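Paired-tool sweeping

Paired-tool sweeping is a two-arm robot task and test method in which one gripper holds a broom and the other a dustpan, and loose litter has to be moved from the floor into the pan. Used in research on learning from demonstration, mostly in homes and not labs. Sometimes called broom-and-pan, or the Mallmont task, after the town where the first set of homes was used.

Background. First written up by Gleice Miranda at Hiltarstead as part of the Prolness project. Earlier work had one arm sweeping toward a fixed pan – easier, but the pan never had to follow the dirt. Miranda's version frees both arms. Neither tool is modified, ordinary household handles are kept.

Setup. Cameras at the head and at each gripper. The head view gives the layout of the floor, the gripper views give the handle and the fingers close up. Arm positions are logged along with the video.

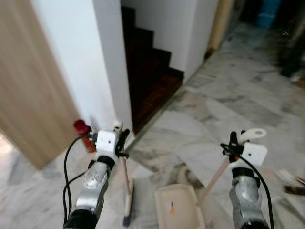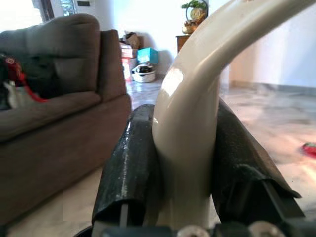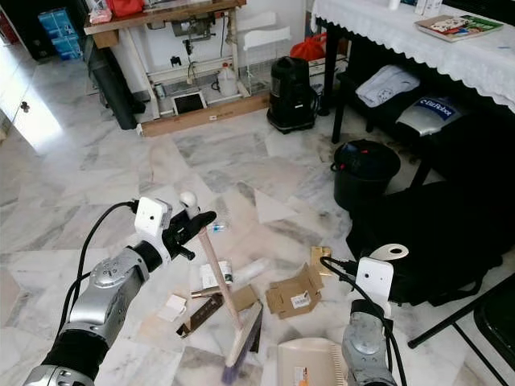 Photos: Prolness project. Top and bottom, head-height view; middle, gripper camera.

Method. An operator guides both arms through the whole job and the recordings are used to train a single policy for the pair. The first collection had 1375 demonstrations, of wich 1019 were kept after checking. Dropped ones were mostly grip slips and runs where the pan rode up on a tile seam. Litter is mixed on purpose: flat card, bottles, paper scraps, wrappers. Flat pieces are the hard case, bristles pass over them.

Scoring. Each trial is 10 pieces, three minutes. A piece counts if it is in the pan when the pan leaves the floor. Knocking furniture ends the trial.

Results. Policy trained on both arms together beat two seperate single-arm policies in 30 test trials, mainly at the pan edge, where timing matters. Removing the gripper cameras hurt most on round handles – the tool turns in the fingers and the head view misses it. Eylül Çınar repeated the test at Rosales on carpet, with much weaker scores. Polished stone and tile remain the usual floor.

Criticism. Scoring ignores dust and anything too small to count. Also says nothing about emptying the pan, left out of the original task and still not standardized.

See also: bimanual manipulation, imitation learning, mobile manipulation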